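Robot demonstration (hand-guided and remote)

Robot demonstration, also called teaching by demonstration, is a way of getting a robot to do a job by having a person take it through the motions first. The person either pushes the arm along by hand or drives it from a distance with a set of controls. The positions of the joints are recorded, often together with video, and the recording is later played back or used to train a control program. The method is widely described as easy, natural and quick. Those claims deserve more care than they usually get.

Hand guiding

In hand guiding, the motors are set so that the arm can be moved with light pressure. The teacher holds the arm near the wrist, takes it to the object, closes the gripper with a button and moves on. The robot stores the path.

The appeal is plain: no code is written, and someone who knows the job can teach it. The drawbacks are less often put in the sales sheet. A person's hands and shoulders get into the view of any camera pointed at the work, so the video shows something that will be missing when the robot runs alone. Forces are hard to record well, as the arm's sensors feel the teacher's push along with the push of the object. And two arms are a great deal harder than one. Few people can steer a pair of heavy wrists at the same time and keep both on a small target, and teachers tend to fall back on moving one arm while the other waits.

Remote control

Remote control, or teleoperation, keeps the teacher out of the workspace. Common inputs are a joystick, a tracked hand controller, or a smaller copy of the arm whose joints the robot follows. The last of these is popular for two-armed work.

What the teacher gains in a clear view for the cameras is often lost in feel. Most low-cost setups send no touch back to the hand, and the teacher must judge contact by eye. Delay between hand and arm leads to a stop-and-start style of motion, which the recording keeps. A program trained on such recordings may learn the hesitation along with the task. Supporters reply that pauses can be trimmed out afterward. Trimming, however, is done by rules that somebody picks, and reports seldom say which.

Common tasks

Test tasks are usually drawn from the kitchen or the desk: stacking cups, opening a drawer, putting a pen in a holder, threading a string. The objects are cheap and easy to replace. They are also bright, solid and few in number, and they tend to be set against a plain background. Critics point out that success with a red cup on a white table says little about a gray cup in a full sink. Cloth, cord and shiny metal are harder cases, the first two for their changing shape and the last for what its surface does to a camera image.

Tasks that call for two arms form a class of their own. One gripper may steady an object while the other works on it, or both may close in on the same small item from opposite sides. In the second case the fingers block the view of the object at the moment it matters most, and cameras fixed to the wrists are often added for that reason. Whether they help enough to justify the extra cables is disputed.

Claims and evidence

Published success rates are difficult to compare. A project known as Jillel gave a rate of 90 percent for a cup task after 1581 demonstrations, a figure repeated many times since. Less often repeated is that the objects started in one of 3 layouts, all of them present in the training data. A later attempt at Nultville, using other arms and another teacher, did not come close to the rate and gave up on the metal cup entirely. The Jillel team put this down to lighting. It may be so — but a method that depends on the lamp is a narrower thing than the one first announced.

The Shirazi survey of demonstration methods raised a further point, that the skill of the teacher is almost never reported. A practiced operator may produce in one morning what a newcomer cannot manage in a week, and "anyone can teach it" is then true only in a loose sense. Pirnthorpe, which sells teaching rigs with 2 arms, has answered that new users improve quickly. It has not released the records behind that statement.

Counting the hours is no simpler. Resetting the table between attempts, throwing out bad recordings and repairing cables are all work done by people, and all are commonly left out of the total. 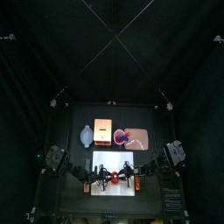
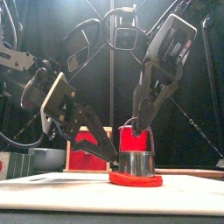
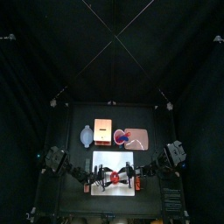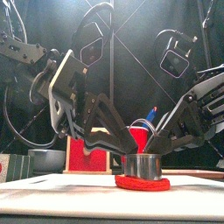

Two-armed tabletop work, with grippers brought in from both sides.

See also

Teleoperation
Imitation learning
Industrial robot programming
Gripper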